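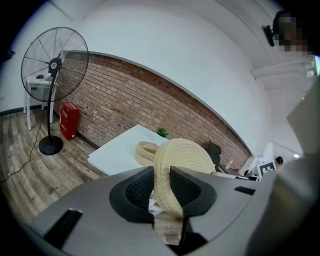

How to rename and tag a folder of old video files

If your video folder is anything like mine, it holds 400 files called MOV_something and one called FINAL_final2. Renaming them by hand is possible. So is digging a pool with a spoon.

What you need: a batch renamer (I use Florkell, any of them will do), a spare drive, and a free Saturday.

Step 1. Copy everything to the spare drive and work on the copy. I skipped this once and lost the audio track on my cousin's wedding, to the relief of the best man.

Step 2. Sort by date modified, then distrust the result. Older cameras forget the date whenever the battery dies, so a good part of my family life took place on the same January night.

Step 3. Pick a pattern and write it down. Mine is year, month, place, number: 2009-07-Parnmont-014. Put zeros in front of the number or clip 10 will land ahead of clip 2.

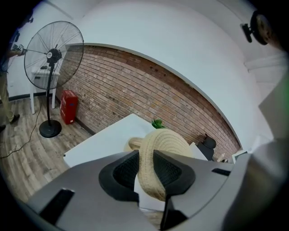

Run the pattern on 3 files before you let it loose on the rest. Play all of them. If the extension has vanished, look for a box marked "keep extension" and tick it.

Step 4. Add tags in the file's own metadata where the format allows. MP4 is good about this. AVI is moody, so for those I keep a plain text list in the same folder.

Step 5. Stick to 14 tags or fewer. Natsumi Wada, who talked me into all this, started with 1,000 and now can't find anything, but with great precision.

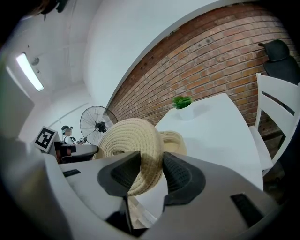
Coiled rope, two pieces.

Step 6. Point your player's library at the new folder and let it rescan. Delete the old library entry first, or you'll see every clip twice.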